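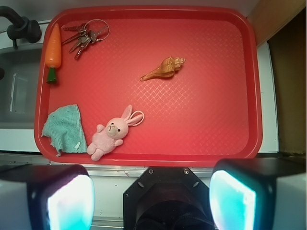

Keys, a shell and a very small bunny on the red tray at the Vena Street laundromat.

If you've lost a set of keys between the dryers and the front door of the Vena Street laundromat, good news - they're on the red tray.

The tray showed up on the white counter by the change machine in August, and I have been checking it every time I do my wash, which is more often than I'd like to admit. Anything left in a machine, under a bench or at the bottom of a rolling cart now goes there instead of into the old cardboard box under the sink. I dug through that box once looking for a pillowcase and I'm not going to do it again.

When I stopped by on Friday the tray was holding four keys on a split ring, a toy carrot, a spiral seashell with brown stripes, a folded teal rag that has seen better days and a pink plush bunny with a loop of cord at the top of its head. There was plenty of room left on the right side for whatever comes out of the weekend loads.

I'll confess I have a favorite. The bunny has little black bead eyes and long pink ears, and with that loop I'd guess it used to hang from a backpack or a zipper (just my guess!). Somebody small may be missing it badly, so please, parents of the Mansour Avenue end of town, go home and check the backpacks.

The shell is the one people were talking about while I waited on my towels. One woman thought it came home in a beach bag and went through the wash in a pocket. A man folding sheets said no shell would make it through a spin cycle in one piece. I have no idea, but I did go home and turn out all my pockets.

The laundromat has been collecting strays for as long as I've lived in Floltevton, and that box was full of them. When the staff finally emptied it this summer they sorted everything on the folding tables over two evenings, and the clothes that were still good went to the free rack at the Sovach Center. The single socks got one last chance on a clothesline in the front window. I found one of mine up there, green with a hole in the heel, and took it home anyway.

The new rules are taped to the wall over the counter, and they're short. Small things stay on the tray for 17 days. Clothing and bedding get hung on the hooks by the back door for the same stretch. Wallets, phones and anything with a name on it go straight behind the desk, so ask for those. For keys you'll need to tell the attendant something about the set before you walk off with it, and that seems fair to me. After that, toys and clothes go to the Sovach Center and old rags go in the cleaning bucket, so whoever owns the teal one may want to hurry.

The attendant told me the first thing claimed was a retainer, picked up within the hour by a very embarrassed teenager. Next came a garage door opener and then a library card, which had made it through a hot wash in fine shape.

The laundromat is open from 8 in the morning to 9 at night every day, and the desk is staffed the whole time. You don't have to be doing laundry to come in and look. If the keys are yours, bring a description, and if you know anything about that carrot, I'd love to hear it.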